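Drukcombe shed, bench notes
2019-02-06

Equipment request, second go

First version of the request came back with one comment on it, which was "why two arms". Fair question. I spent the morning trying to answer it in under a page and got to a page and a half, so now I'm writing it out here first and will cut it down later, or Lamisi will.

What we asked for last time: the two-armed torso, a pair of parallel grippers, a base, a fridge, a length of counter, and something I had labelled "sundries", which I now see was larger than the fridge. Yaw says never have a line called sundries that's bigger than a line called anything else. He has had more requests approved than I have, so sundries has been broken up into its parts. Most of it was cable and brackets. A small amount was a kettle. The kettle has been withdrawn.

Where we stand

The torso is the only thing on the list that is close to settled. Ellery (the big room, the one with the roller door) is ours from September if the welders really do move out, and they have told three different people three different things. I've written the plan as if they're going. If they don't go, we'll be running a robot kitchen in the corridor, and the plan can have a new cover sheet.

Until then everything is in sim. I'd like the request to say so plainly. The sim kitchen is the reason we know anything at all about what to buy, and it has already saved us from one purchase I was keen on (the long-finger set – more on that below). It cost us the price of Yaw's patience while the textures loaded.

Grippers

Cosetti quote is in. 3,633 dollars for the pair with the wrist couplings, GST included, freight not. I rang to ask about freight and was told it depends, and on asking what it depends on I was told the destination. We are the destination. They're going to ring back.

Lead time nine weeks from order. Work backwards from September and there is comfortable slack, provided the request goes in before the end of the financial year, provided it's read before the end of the financial year, and provided nobody upstairs discovers another urgent need for carpet.

The standard fingers are in the quote. The long set would be extra, and I had it in the first draft on the theory that longer fingers reach further. They do. They also get in the way of each other, the door, the shelf and, in one memorable run, the robot. Yaw ran the fridge task with both lengths on the sim model and the standard set was no worse at the handle and a good deal less trouble inside the compartment. Long set struck off. I was wrong, and am recording it here so I don't have to be told again.

Cameras

This is the bit the reviewers will want to trim, so it needs to be the bit with the pictures next to it. The request asks for a camera at the head and one on each wrist. The case for a head camera makes itself. The case for the wrist ones is harder to put in words, and after two paragraphs of trying I deleted them both and pulled stills out of the sim instead. Same kitchen, same session, one view from close in at the gripper and one from up over the torso with both arms in it. The close one gives you the fingers and whatever they're about to meet. The high one gives you the lower compartment standing open with its wire shelves, and a great deal of shoulder.

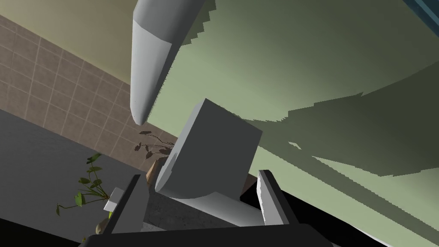
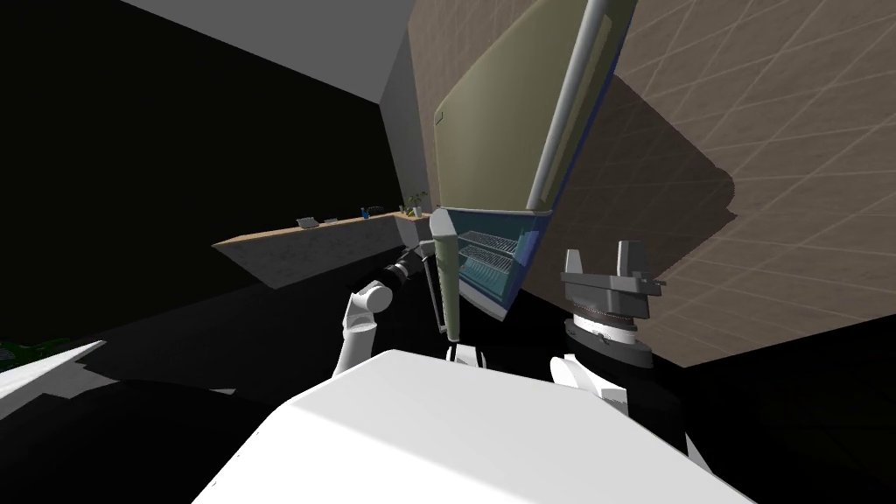 What the views mean for the shopping list

Lamisi looked at both and said the obvious thing, which I had managed to miss for a fortnight: the torso takes up a lot of what you'd otherwise be looking at. In the high view the whole bottom of the picture is our own robot. If the head camera sits where the sim has it, we're paying for pixels of white torso. So there are two options. Raise the mount, which means a neck bracket we'd have to make ourselves, or leave the mount alone and rely on the wrists when the arms go low. I want both. The budget line will say one. Bracket stock goes on the list anyway, we have the offcuts for most of it.

The close view has its own problem, and it's the same problem. The housing sits square in the middle and you look past it on either side. Fine for seeing where the fingers are, less fine for seeing what's between them. Yaw reckons shifting the wrist camera outboard by a few centimetres would open it up, and he can try that in sim before we commit to a mounting plate. Job for this week. Until he's done it the plates are off the order.

Lighting. I had no lighting on the list. There are hard dark shadows across the walls in both of those stills, with saw-toothed edges on the ones in the close view, which I take to be the renderer's contribution and no fault of physics. Real ones in Ellery will be softer, but the roller door faces west, and anyone who has stood in there on a February arvo knows what it does. Two diffuse panels and a blind for the door. Lamisi has a blind at home that doesn't fit her window. It won't fit our door either, but she's bringing it in.

The fridge

Half of one afternoon has gone on fridges, and I'd like it noted that this was work.

The sim fridge is olive and blue, with a nice long bar handle. I would buy that fridge tomorrow. I haven't found it for sale anywhere. What is for sale is white or stainless, and a depressing share of it has no handle at all, only a groove in the top of the door that you're supposed to get your fingertips into. Our fingers are grey bars. A groove is a research project by itself, and a different one from the one we've described.

So the requirement is: proper handle, bar type, standing clear of the door so a finger can get behind it. Wire shelves if possible, glass if we must. Glass shelves are miserable for depth cameras and I'd rather fight that battle in year two.

Three sources:

Narkby, the second-hand place out past the tip. They have several with bar handles, none with a warranty and one with somebody's magnets still on it. Cheap. Yaw has a ute and has offered it before I asked, which I suspect means he wants to go to Narkby for his own reasons.

New, from a shop, at shop prices. Easier to get through purchasing, who like an invoice with a logo on it.

The one in our tearoom. It has a bar handle. It has been suggested by more than one person, all of whom keep their lunch elsewhere. No.

I'm leaning Narkby. It doesn't have to be cold. I'd forgotten to put that in the first draft, and the reviewer had pencilled in an electrician. The electrician can go. Door seal does matter though, as that's what sets the pull. A perished seal would make our opening results look brilliant and mean nothing, so whoever goes out there takes the luggage scale, hooks it on the handle and writes down what it reads when the door gives. Do it on every one that's a candidate. Do it twice on the one you like.

Counter

Sim counter has a light timber-look top with some bits and pieces along it: a small blue cup, a plant in a pale pot. I had a line for "counter dressing" and Lamisi asked if we were opening a café. Line removed. We all own cups. I have a plant at home that could do with a change of air.

The counter itself we'll knock up from the old benches in the store. Tiles behind it are worth doing properly, I think. The grid in the sim is handy when you're trying to work out by eye how far the view is tipped over, and both of those views are tipped a fair way. A sheet of printed tile board would do the job for much less than tiles and wouldn't need Yaw to learn grouting. He has said he's willing to learn grouting. Tile board.

Run numbers for the appendix

126 sim runs on the fridge task so far, all grippers standard length apart from the 11 with the long set. I'd like another batch with the camera shifted before the request goes in. Don't quote a success rate in the request itself. We changed the door friction partway through and the log doesn't say when, which is my doing. Next batch gets its settings written at the top of the file before anything is run, and I've taped a note to the monitor to that effect.

Why two arms, then

Current draft of the answer, for cutting: fridge doors swing back. One arm holds the door, the other goes in. With one arm you open it, let go, race the door and lose, or else you wedge it with the elbow, which is how I do it at home with the milk, and which the arm supplier's manual takes a dim view of. Reviewers own fridges. I think this will land.

Lamisi wants the sentence about the milk taken out. I've moved it to a footnote.

To do

Ring Cosetti again about freight. Ask for it in writing.
Yaw: wrist camera outboard, few positions, save stills from each along with the settings.
Yaw and ute: Narkby, luggage scale, photos of handles with a ruler in them.
Lamisi: cut the two-arms answer down to a paragraph.
Me: measure the roller door. Properly this time, with the door shut.
Me: ask the welders what they've told everyone else.
Find out whether blinds count as equipment or building. If building, hang Lamisi's and say nothing.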